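Point d'étape du club robotique – février
Projet Trekus, soutenu par la fondation Deligiannis

Bonjour à toutes et à tous,

Comme promis, des nouvelles du club ! On est 17 inscrits depuis la rentrée, et le module « manipulation d'objets » a enfin démarré pour de bon. L'idée reste celle du dossier : on fait les gestes nous-mêmes, pince à la main, et ces démonstrations serviront ensuite à entraîner le bras. En ce moment on travaille sur les objets longs et encombrants, tiges en bois et portemanteau compris, et c'est bien plus coriace que les gobelets de l'automne.

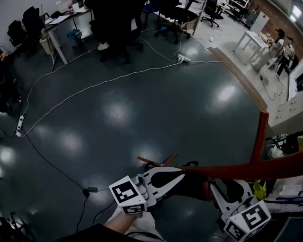
Côté chiffres, l'objectif était de 200 démonstrations exploitables avant l'été. Je préfère vous le dire tout de suite, on n'y est pas encore – il a fallu en jeter pas mal au début, surtout à cause de gestes trop rapides (j'en ai fait ma part). Depuis, on tourne en séances de 4 heures avec une pause au milieu, et le tri se fait le soir même. Pour le budget, il reste de quoi commander les patins de rechange chez Vedus, et le déplacement à la rencontre interclubs de Puststead est déjà réglé pour 8 d'entre nous.

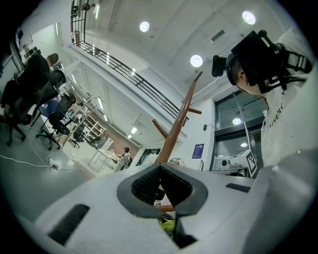
Les plus jeunes du groupe trouvent qu'on passe trop de temps sur les démonstrations et pas assez sur le code, et ils demandent une séance de programmation sur deux à partir du mois prochain. Je suis plutôt d'accord avec eux ! Ça décalerait un peu le calendrier des enregistrements, donc dites-moi si ça vous pose problème avant que je refasse le planning.

À très vite,
le responsable du club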